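Workshop notebook - Wednesday, June 26, 2019
Natural dyes, Trelgate shed

Madder day at last! The roots from the Pavdale bed have been drying since January and I finally ground them this morning. 203 grams after sieving, which is more than I'd hoped for from one bed, and the smell is wonderful - earthy and a bit sweet, like a cellar with apples in it.

Bath started cold with all the ground root in a muslin bag. Brought it up very slowly and kept it under 70 C the whole way, because last time I let it creep up and the browns came out and flattened everything. Chalk went in early (one level teaspoon). The water in the Trelgate shed is soft and madder wants the calcium. Color was already moving by the time I'd rinsed the skeins.

Wool is the Baird two-ply, scoured last week, alum mordant at 14 percent weight of fiber. Four skeins in the first bath. I want to keep pulling from the same pot until it gives up.

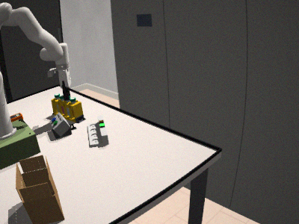 Yellow rack, green caps.

First skein out after an hour: a proper brick red, deeper than anything on the old sample card. I actually ran outside with it to see it in daylight. Second skein went longer and is a shade warmer, more orange in the halo where the fibers fluff up. The other two are staying in the pot overnight with the heat off.

Tried an iron dip on a short length from skein one. Tiny pinch, three minutes, and it went to a gorgeous dusty plum. Too much iron makes the wool harsh, so I'm stopping there, but I'd love a whole sweater in it.

Took the pH strips out again after lunch. Bath was reading a little acid, so another half spoon of chalk, stirred in off the heat.
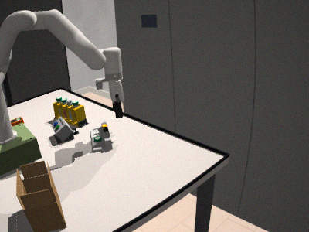
Gatasdale wrote back that the second dose of chalk was probably wasted, and that a longer soak at a lower heat would have done the same job with less dulling. They get their best corals on day two and never go above 60.

Fair enough, and easy to test! Next batch gets split: one pot with the chalk all at the start, one with the late top-up, same wool, same root, both held at 60. Should have done it that way today but I was too excited to wait.

Label everything before it dries this time. The tags from the weld batch washed blank and I still can't tell which yellow had the soda ash. 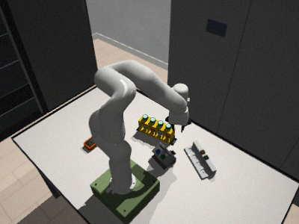 Rack again, with its four green-capped cylinders.

To do:
- check the overnight skeins before breakfast, rinse cool
- save the spent root for a pale peach bath
- order more alum
- cut light-test strips, half under card, south window
- ask Gatasdale what water they use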